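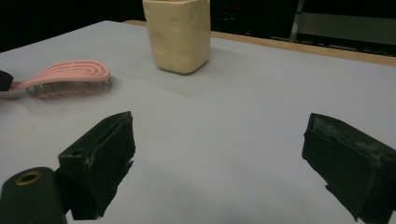
A pink hairbrush, a cream-colored cup and two gripper fingers.

Can a Robot Clean Up My Room Yet?
By Ivone Conceição
11/6/20

I get asked this question every time I visit a school, usually before I've even taken my coat off. So let's get to it! Could a robot tidy your bedroom while you go outside and play?

My short answer is: a little bit of it, very slowly, with a grown-up standing close by. My longer answer starts with a hairbrush.

Why a hairbrush is a hard problem

Try something for me. Put a hairbrush flat on a table and pick it up using just your thumb and one finger. Easy, right? Now do it again, but this time drop it into a cup, handle first. Did you notice your wrist twisting around? You probably didn't even think about it (I never do).

A robot has to work all of that out. Where is the brush? Which end is the handle? How hard should I squeeze? If it squeezes too softly, the brush slips. If it grabs near one end, the heavy end can swing down. And then there's the cup, which can tip right over if the brush bumps its side.

Your skin helps you a lot here, too. You can feel a thing starting to slide and you hold on tighter before it falls. Plenty of robots can't feel much at all, so they have to go by what their cameras see.

How do robots learn chores?

One way is to write down every single move, like a very long and very boring recipe. That's great in a factory, where the same part shows up in the same spot all day. Your bedroom is different. I bet your hairbrush wasn't in the same place yesterday!

Another way is for people to show how the job is done. A person holds a pair of grippers, one in each hand, and does the chore with those instead of with fingers. Computers can use recordings of the moves to look for patterns, and a robot can try to copy them later on.

My friend Ilze Paulauskas teaches robots at a workshop called Stostgate, and she let me have a turn with the grippers once. Oh boy. I needed 17 tries to get a spoon into a mug, and I've been using spoons my whole life! Ilze told me one chore might need 600 turns before a robot gets any good at it. My arms were tired after 20.

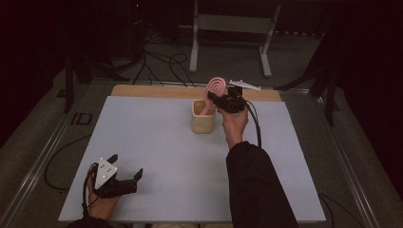 What can machines do already?

You may have some chore machines at home right now. A dishwasher washes dishes, but somebody has to load it. A washing machine spins your socks clean and then leaves them in a wet lump, and guess who hangs them up? Robot vacuums can get around a floor pretty well, until they meet a shoelace.

See what's missing? It's the picking up and the putting away! Stores have the same trouble. A machine can move big boxes along a belt all night, but putting one small comb back on the right shelf is fiddly work, and people still do a lot of it.

So, will it ever happen?

I think so, one chore at a time. I'd guess brushes in cups will come before folded T-shirts, and T-shirts will come a long time before whatever is going on under your bed.

Until then, you've got two excellent grippers at the ends of your arms. Go find your hairbrush and try it with your eyes shut.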